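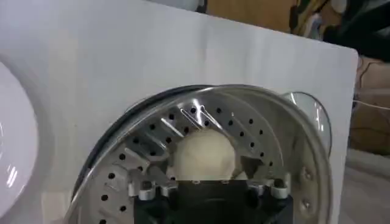 4 Steaming dough

4.1 Before you start

This section covers plain and filled buns, dumplings made from raised dough, and single portions of dough steamed whole. For vegetables, fish and rice, see section 5. For reheating cooked food, see section 6.

You will need:

Base pan
Steamer tray with gasket fitted
Glass lid
Baking paper, cut to size
Measuring jug
Heat-resistant gloves
Cooling rack

The steamer tray is stainless steel. Steam passes through the round holes in the floor of the tray and through the raised slots set among them. Dough can be placed over holes and slots alike, provided that part of the floor is left open on all sides of each piece.

Wash the tray and lid in warm soapy water before first use, rinse, and dry with a soft cloth. Run the steamer once with water only, for ten minutes, and pour the water away. A slight smell from the gasket during this first run is normal and should not return.

CAUTION: The edges of the raised slots can be sharp. Do not wipe the floor of the tray with bare fingertips. Use a brush or a folded cloth.

4.2 Fitting the gasket

The tray is supplied with the black gasket in place. Check it each time the tray has been washed.

1. Stand the tray on a flat surface with the open side up.

2. Run a finger along the gasket, inside the rim. It should lie flat all the way round.

3. If a length has lifted, press it back with the thumb. Work from the middle of the lifted length outwards. Do not use a knife or a spoon handle.

4. If the gasket is split, flattened or sticky to the touch, replace it. Order part 212 from Drumard Spares or from the shop where the Sillora was bought.

NOTE: Do not oil the gasket. Cooking oil softens it and it will need replacing sooner.

4.3 Filling the base pan

1. Place the base pan on the hob or on the Nerkance heating plate. The plate must be switched off.

2. Pour in 900 ml of cold tap water. In hard water areas, filtered water will reduce scale.

3. Check that the water stands below the MAX line on the inside wall. Overfilled pans spit through the slots, and the underside of the dough comes out wet and grey.

4. Set the tray on the pan and turn it gently until it sits level. It should not rock.

5. Put the lid on and bring the water to the boil.

NOTE: Stock, milk and wine must not be used in the base pan. They foam when boiled and leave a film on the underside of the tray.

4.4 Shaping and resting the dough

The times in this manual are for pieces weighing the same as a medium egg in its shell. Larger pieces need longer (see 4.7).

1. Knock back the risen dough and divide it. Cover the pieces you are not working on.

2. Take one piece and draw the edges underneath, turning it as you go, until the top is smooth and tight.

3. Pinch the join closed. With filled buns, make sure that no filling is caught in the join.

4. Put each piece on its own square of baking paper, join downwards. The paper should be only a little wider than the dough. A full sheet covering the floor of the tray will block the steam.

5. Cover loosely and leave to rest until the dough springs back slowly when pressed. In a warm kitchen this takes around 18 minutes. In a cold one, allow up to twice as long.

NOTE: Dough may be placed straight on the metal if the floor of the tray has first been brushed with a thin coat of oil. Keep the oil away from the gasket. Soft doughs tend to sink into the holes and are better steamed on paper.

4.5 Loading the tray

Load the tray with the heat turned down to its lowest setting. Turn it up again once the lid is back on.

1. Put on heat-resistant gloves.

2. Take hold of the cream loop handle on the glass lid. Raise the far side first so that steam leaves away from your face and arms.

3. Lift the lid clear, keeping it tilted over the tray for a few seconds to let the water run off the glass. Put it down on a dry, heat-resistant surface.

4. Place a single piece in the middle of the tray. Where several pieces are steamed together, set them in a ring and leave a gap of two finger widths between neighbours. Keep all pieces clear of the wall.

5. Check the height. Dough rises further in the steam and must not touch the lid.

6. Wipe the inside of the lid with a dry cloth.

7. Lower the lid on to the tray, holding it by the loop handle only. Let go once it is seated evenly.

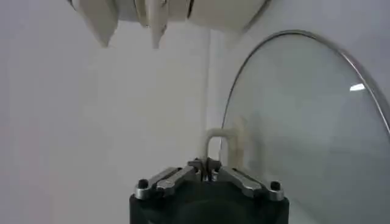

8. Turn up the heat until steam can be seen at the edge of the lid, then start the timer.

WARNING: Glass lids can shatter. Never put a hot lid in cold water or on a wet worktop. Do not use a lid that is chipped, scratched or cracked, or one on which the handle has worked loose.

4.6 Steaming

1. Keep the water at a steady simmer. A hard boil throws water up through the floor of the tray and wrinkles the surface of the dough.

2. Leave the lid on for the full time. Look through the glass if you want to check progress.

3. If the pan needs topping up during a long run, use boiling water from a kettle. Lift the tray and lid together with both hands, top up, and replace. Do not pour water through the tray.

4. When the time is up, turn off the heat and wait 2 minutes before opening. Buns opened at once may collapse.

5. Remove the lid as described in 4.5, steps 2 and 3. Hold it to one side as it comes off, so that drips fall clear of the food.

6. Lift out each piece by its paper and transfer it to the cooling rack. Peel off the paper while the dough is still warm.

CAUTION: The tray stays hot for some time after the lid has been removed. The rim is hotter than it looks.

4.7 Times

Times are counted from the moment steam appears at the lid.

Plain bun, small: 10 minutes
Plain bun, standard: 12 minutes
Filled bun, cooked filling: 14 minutes
Filled bun, raw filling: 20 minutes, then cut one open to check
Single large piece, halved after cooking: 25 minutes
From frozen: add 5 minutes to any of the above

Wholemeal and rye doughs -- and any dough with more than a quarter of its flour replaced by oats or potato -- should be given the longer time where there is doubt. Raw meat fillings must be cooked through with no pink remaining.

4.8 If the result is not as expected

Surface wrinkled or pitted
Heat too high, or lid opened too soon. Reduce to a simmer and keep to the waiting time in 4.6, step 4.

Wet patches on top
Water dripping from the lid. Wipe the glass before closing. If the kitchen is cold, warm the lid over the empty tray first.

Base soggy
Pan overfilled, or paper too large.

Yellow tint or yellow spots
A slightly yellow crumb is normal with unbleached flour. Distinct spots come from baking powder or soda that has not been mixed in properly. Sift it with the flour.

Dense in the middle
Dough under-rested, or the piece too large for the time given.

Steam escaping below the rim
Gasket lifted or dirty. Let the tray cool, then see 4.2. If steam still escapes with a new gasket, check the rim of the base pan for dents.

4.9 Cleaning after dough

Starch sets hard once it has dried. Clean the tray the same day.

1. Allow all parts to cool on their own.

2. Soak the tray in warm water until any dough in the holes has softened.

3. Brush the floor from the underside, then from the top. Brush along the slots, following the direction in which they are raised.

4. Rinse under a running tap and hold the tray up to the light. Clear any blocked hole with a wooden cocktail stick.

5. Wash the lid by hand. Clean around the feet of the loop handle with a soft brush and dry at once.

6. Store with the lid upside down in the tray and a cloth between them.

NOTE: Wire wool, scouring powder and oven cleaner will dull the rim and are not covered by the guarantee. White marks on the steel are scale and can be removed with a cloth dampened with vinegar. Rinse well afterwards.

Revision note, 16/01/2020: times for filled buns amended and step 6 added to 4.5 (N. Hendricks, T. Bilgin). Section 5 follows on the next page.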